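Ravindran Suvarna
November 23, 2024

1/ Spent the morning on next year's equipment list for the two-arm bench at Hitcombe. Posting the numbers because people keep asking what the small stuff costs.

12 replies · 31 likes

2/ The arms are paid for. What eats the budget now is fingers. The orange rubbery tips are a wear part and I price them that way, 4 sets per bench per year. Gralus quoted $108 a set. Niazi was cheaper but couldn't commit to a date before June.

3 replies · 19 likes

3/ Our test job is packing small items into a case. Glue stick, marker, USB drive, one open white case between the two arms. Total cost of the items is next to nothing, and they are three quite different shapes to grip.

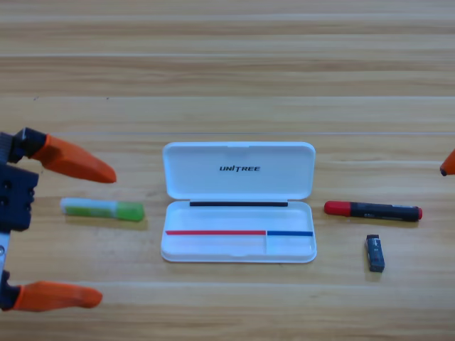
5 replies · 44 likes

4/ Second line is the table. Parvathi Subramaniam asked for a spare top so we can swap it out and keep working. $290 delivered. I approved it.

1 reply · 8 likes

5/ Not buying this year: a third arm. Harish Sundaram made a fair case for it, but we don't have the hours to run it — and I'd want a service contract signed first.

7 replies · 22 likes

6/ If you order fingers in bulk, I'd like to know how long yours last. Marloes Prins at Skakard is sending me her figures next week and I'll add them to the thread.

9 replies · 15 likes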